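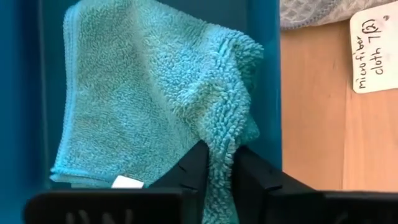 *Wrist view, microfiber cloth in the teal bin, fingers closed on a gathered strip.*

Hi all,

Sorry for the slow answer, November ate my inbox. I'm replying inline to the Nesel folks' question and then I have one of my own at the bottom.

> We read your note on the grasp scoring and tried it on our own bin data. It works nicely on hard stuff (cups, boxes, tape rolls) and then falls apart on towels and cloths. The score says the grasp is great and then we look at the wrist image and there's hardly any fabric in there. Are you doing something special for soft items, or did you just leave them out?

We did not leave them out! They're most of the reason the thing exists. But you've found the weak spot, and it's one I should have written up better the first time around.

The version you have scores a grasp from finger width plus motor current. For a cup that's plenty. For a terry cloth it's close to useless, as you found, and the reason is pretty dull: one loopy layer and a fat fold squash down to nearly the same gap once the fingers clamp. We stared at those width plots for ages hoping for two bumps and got one big smear.

So the newer version (it's on the Vullumach branch, not on main yet) adds a small image model that looks only at the patch between and just above the fingertips. It gets one wrist image, taken right after closing and before any lift, and it guesses one of three things: edge pinch, single layer, or gathered. The attached one is what I'd call a textbook "gathered". The fabric between the fingers is bunched into a kind of ropy column, the loops are all twisted and mashed together, and it's darker there than on the rest of the cloth. The model seems to lean hard on that darker, squashed look. I know because when I brightened the patch as a test, it started calling gathered grasps single layer all over the place. Not great, I'm working on it.

Numbers, for those who like them: we trained on 3359 closed-finger images and held out 1106. On the held-out set the old width-and-current score picked the wrong class 24 percent of the time. I'm not going to post the new error rate until I've rerun it with the lighting changes mixed in, because the one I have looks too good and I don't trust it.

> Also, do you label by hand? We don't have the patience.

By hand, yes, and it's less awful than it sounds. I do it with a coffee and a keyboard shortcut. The slow ones are where the hem runs close to the fingers, or where a care tag is nearby. A sewn hem is a tighter weave than the pile, so up close it can look like a flat single layer when it's really sitting on top of a fold. I tag those "unsure" and keep them out of training completely. Please do the same if you're making your own set, or we won't be able to compare anything.

Another thing on labels: crop first! Our bins and cloths come in a few colors, and with the full image the model got cozy with bin color and even the handwritten cards on the table. Cropping to the patch cost us an afternoon and saved us a lot of embarrassment.

Now my question. Has anyone at Cloltari or Petersen tried this with two images, one before closing and one after? I have a hunch the difference would beat the single shot, but my first try at lining them up went badly (the cloth shifts when the fingers come in, obviously). If you have code that handles that, even ugly code, I'd love to see it.

I can share the 19 worst mistakes from the held-out set as a zip if people want something to poke at. Just reply on the list so I only have to send it once.

Cheers,
the grasp scoring person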